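七月布艺整理碰头会纪要

时间：下午两点开始，原定一个小时，大家聊得高兴，拖到快四点才散
记录：Lotte Prins

先谢谢各位冒着大太阳过来，也谢谢带绿豆汤的那位，壶我洗好了放在水池边，记得拿走。上次纪要通过，只改了一处：Dastbridge 的送货地址写错了门牌，已经更正。

一、靠枕和枕套

话题从白色塑料椅上那只圆点枕头说起。米白的底，橙红的大圆点，夹着青蓝和黄色的小点子，好几位一进门就说喜欢，问能不能多做一些。Ebrahimi 那边回话，同款花布还有余量，一次拿满145米可以按老价钱算。大家商量下来，先不急着拿满，问清楚能不能分两次送，下次会上再定。

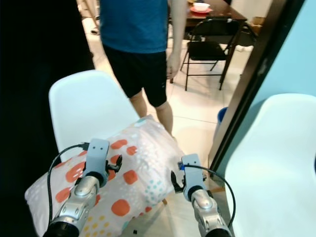

Rivlow 居家布艺互助社 · 整理组

塑料椅坐久了腰酸，这一点年年有人提，今年总算有了说法：枕头以后就留在椅子这边用，谁来谁靠，走的时候放回椅子上就好，不必再收进柜里。枕套由整理组轮流带回去洗，洗衣液从公账里出。

二、床铺的摆法

铺床的事讨论得最久。奶油色床笠铺上以后，面上还有些细褶，前沿也鼓鼓的。有人觉得该换大一号，有人觉得把四角重新掖一遍就行，我自己是后一派。最后说好先重新掖，实在不服帖再去 Grarnine 换。床上的方形灰靠垫，大家都同意留着，素净，配奶油色很舒服，就是摆正还是斜着摆，争了好一阵子也没有结论，随当天铺床的人高兴吧。
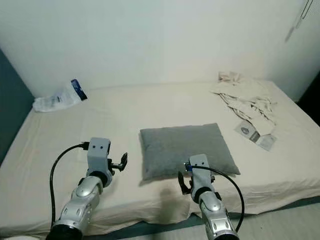
三、深色粗纹布

炭灰色的这块，纹路粗，摸起来像帆布还是像亚麻，各人说法不一，标签也找不到了，暂且登记为“深色粗纹布”。颜色深，容易显毛絮，收之前请用粘毛滚筒走一遍，滚筒挂在门后。折的时候边上卷着收，别压死折，压久了那道印子很难熨平，去年那两块窗帘布就是这么糟蹋的，想起来还心疼。

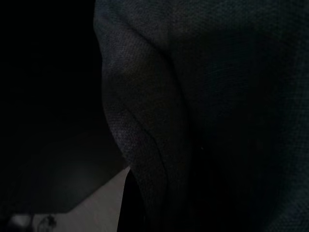

至于拿它做什么，提议有好几个：做长凳套子，做门口的换鞋垫，也有人想留到冬天给沙发做罩。我个人偏向长凳套子，不过愿意听大家的，想好了的请在群里说一声，附个大概尺寸更好。

四、账目

上期结余3,010元，本期买布和辅料用去1,829元，明细贴在布告板上，有疑问随时找我。另留出1,000元作枕芯的钱，没有人反对。

五、其他

剪刀用完请合上再放回抽屉。下次碰头还在老地方，八月哪一天等群里投票，绿豆汤欢迎继续。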